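Sección 4. Puesta en marcha de la etiquetadora Ferri con el catálogo Osis

Si has llegado hasta aquí, ya tienes Osis instalado en el ordenador y la Ferri fuera de su caja (guarda la caja, de verdad, que el corcho viene a medida). Ahora toca que se entiendan entre ellas. Yo lo hice por primera vez con la ludoteca de Trosdale, una tarde entera y con mucho café, y de aquellas notas salió esta sección. Vale para juguetes, para juegos de mesa y para cualquier cosa que prestes y quieras que vuelva.
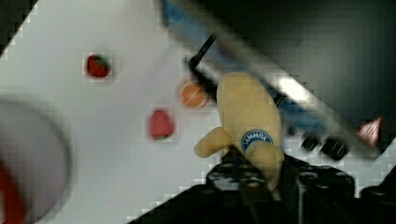

Última modificación de la página: febrero

4.1 Antes de enchufar nada

1. Coloca la Ferri en una superficie firme, con hueco libre detrás para que salga el rollo vacío.
2. Abre la tapa apretando las dos pestañas a la vez. Si aprietas solo una, cruje y no abre.
3. Mete el rollo con las etiquetas mirando hacia arriba y pasa la punta por debajo de la barra gris.
4. Cierra hasta oír el clic.
5. Conecta primero la corriente y después el cable USB.

Nota: el rollo estándar de Zomeletti trae 1.000 etiquetas y el grande, 4.000. El grande entra, pero hay que quitar el separador blanco del eje. ¡No lo tires! Yo tiré el mío y estuve un mes con un trozo de cartón enrollado.

Precaución: el cabezal sigue caliente un buen rato después de imprimir. Espera 30 minutos antes de limpiarlo y no uses nada metálico para despegar restos de adhesivo.

4.2 Conectar la etiquetadora con Osis

1. Abre Osis y entra en Ajustes > Dispositivos.
2. Pulsa Buscar. La luz de la Ferri parpadea en verde mientras se presentan.
3. Cuando salga en la lista, elígela y pulsa Usar siempre esta.
4. Imprime la etiqueta de prueba. Tiene que salir un recuadro completo, con las cuatro esquinas.

Si te falta una esquina, vuelve a 4.1 y recoloca el rollo, que casi siempre está un pelín torcido. Si sale en blanco, lo has puesto del revés (me ha pasado más veces de las que voy a contar en un manual).

Si Osis no encuentra nada, cambia de puerto USB y reinicia el programa. Con los puertos del teclado no he conseguido que funcione nunca, así que ve directamente a los del ordenador.
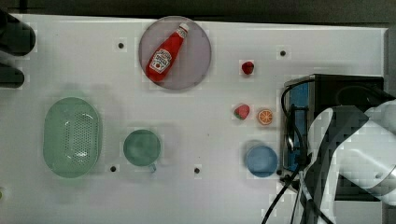

Pág. 30

4.3 Crear las categorías

A mí me gusta tener pocas categorías y muy claras. Empecé con una lista larguísima y acabé sin saber si el camión de bomberos era «vehículos», «profesiones» o «cosas con sirena». Te cuento cómo lo tengo ahora:

1. Ve a Catálogo > Categorías > Nueva.
2. Ponle un nombre corto. Por ejemplo, «Cocinita», y ahí van el plato, las fresas de juguete y todo lo de jugar a las comidas.
3. Asigna un prefijo de tres letras. El mío es COC.
4. Marca la casilla Numeración continua.
5. Guarda y repite con la siguiente.

Nota: el prefijo no se puede cambiar una vez impresa la primera etiqueta. El nombre sí, todas las veces que quieras.

Precaución: no uses la letra Ñ en el prefijo. La pantalla la enseña perfecta y luego el lector se atraganta.

4.4 Etiquetar según el material

Plástico duro y madera barnizada: limpia con un paño seco, pega y aprieta con el pulgar. Ya está.

Cartón: pega en la parte de abajo de la caja, nunca en la tapa, que las tapas se intercambian solas.

Tela y peluche: el adhesivo normal se despega al primer abrazo. Para estos uso la cinta textil de Zomeletti — se vende aparte — y la coso por una esquina:

1. En Osis, cambia Soporte a Textil antes de imprimir. La Ferri baja la velocidad ella sola.
2. Corta la cinta dejando un margen a cada lado.
3. Dobla los bordes hacia dentro.
4. Cose por una costura que ya tenga la pieza, así molesta menos.
5. Tira con fuerza para comprobar que aguanta.

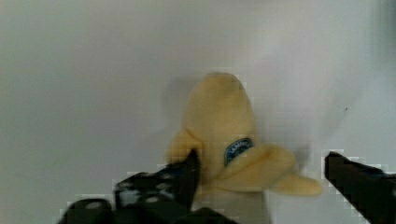

Peluche con forma de plátano a medio pelar.

Precaución: en piezas para menores de tres años yo no pego ni coso nada. Las meto en una bolsa de malla y etiqueto la bolsa por fuera.

4.5 Si aparece el error 882

Te va a salir algún día, casi seguro a mitad de una tanda larga. Quiere decir que Osis y la Ferri han perdido la cuenta de las etiquetas. No apagues nada todavía:

1. Pulsa Pausa en Osis.
2. Mira el número de la última etiqueta que ha salido.
3. Escríbelo en Ajustes > Contador.
4. Pulsa Reanudar.

Si apagas antes de corregir el contador, la numeración se repite y toca revisar la tanda a mano. Para cambiar el cabezal o actualizar la Ferri, pasa a la sección 5.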